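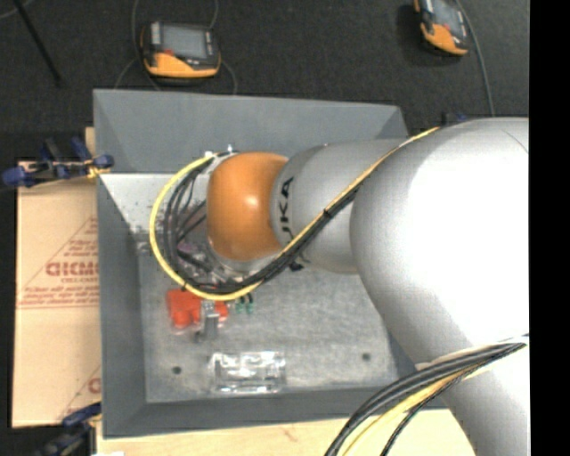 News > Local > Skusancombe

Skusancombe library stretches its evening hours through May

Readers who work days will have a little more time to browse the shelves in Skusancombe this spring. The public library on Nassar Street is staying open until 9 p.m. on two evenings a week through the end of May, and if enough people come through the doors the later closing time may well stick around into the summer.

It is a change that plenty of folks have been asking for. When the library put out a survey over the winter, tucked into returned books and left in a stack by the front desk, 53 people took the trouble to write a note in the margins on top of checking the boxes, and the one thing that came up again and again was the 6 p.m. closing. Parents said they were still getting supper on the table. A bus driver wrote that she had not been inside the building on a workday in years and only ever saw it with the lights off.

"I read every one of those notes, some of them twice," said library director Shoshana Van Dusen, who grew up a few blocks away and got her first card at the old Amach branch, before it was folded into the main building. "People were so kind about it, too. They'd say how much they loved us and then, very politely, ask if we could please be open when they were awake and off work. I thought that was fair."

The later evenings will be full service, which means the children's room, the reference desk and the local history shelves upstairs will all be staffed. The quiet room stays quiet. The knitting circle, which has long had to pack up in the middle of a row, will move its start time to 7 p.m. and is glad of new faces – beginners very much included, and there is a basket of spare needles to borrow.

There will be more to read as well. The spring order brought the collection of large-print books and audiobooks up to 3,123 titles, and Van Dusen says the mysteries are already going out as fast as they can be shelved. Holds can be placed by phone or at the desk, and there is no charge.

Parking behind the building is free after 5 p.m., and the Kistik Avenue bus stops across the street until closing time. The side door by the bike rack will be locked at dusk, so evening visitors should come in by the front steps or the ramp beside them.

Print this story
E-mail this story

Recent items
Kistik Avenue sidewalk work to start after school lets out
Garden club plant swap looking for tomato seedlings
Amach Bakery marks another year with free rolls
High school band sets date for spring concert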